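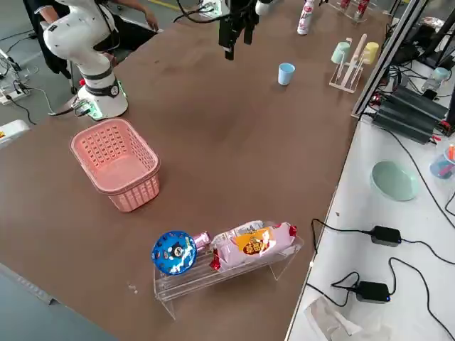
# How to Set Up a Snack Station Your Whole House Will Use

I've been redoing our snack setup every September for years, right when school starts, and this last version is my favorite by a mile! It took me one Saturday morning and it has saved us so many "what can I eat?" conversations.

## Start by emptying everything

Pull out every granola bar, cracker sleeve and half bag of pretzels you own. Check the dates as you go. I found 11 packs of fruit chews behind the rice (no idea how long they'd been there) and a box of crackers older than our dog.

## Pick your spot

Low is better than high if you have kids. Ours is on the second pantry shelf, 48 inches off the floor, so Seidu can reach it without climbing on anything. Keep it away from the stove, because chocolate coating melts faster than you'd think.

## Sort by when you eat it

I used to sort by type, all the chips together and all the bars together. Sorting by *moment* works so much better:

- **Grab and go:** bars, small packs of nuts, raisins
- **After school:** crackers, popcorn, applesauce cups
- **Movie night:** the good stuff, kept up top

Open bins work best for the first two. Lids sound tidy, but in our house a lid means the bin gets left open on the counter. Baskets with holes in the sides are great, you can see when you're running low and they rinse out in seconds.

A little riser helps a lot too. Put the small packages on it and slide flat things underneath, and you've got twice the room on one shelf!

## Refill once a week

I do mine Friday after groceries. Older packs go to the front, new ones go behind. My neighbor Etornam Arthur keeps a list taped inside the pantry door and crosses things off as they run out, and I've stolen that idea completely.

If something sits there for three weeks, stop buying it. We finally gave up on the rice cakes.

*Araba Gbeho*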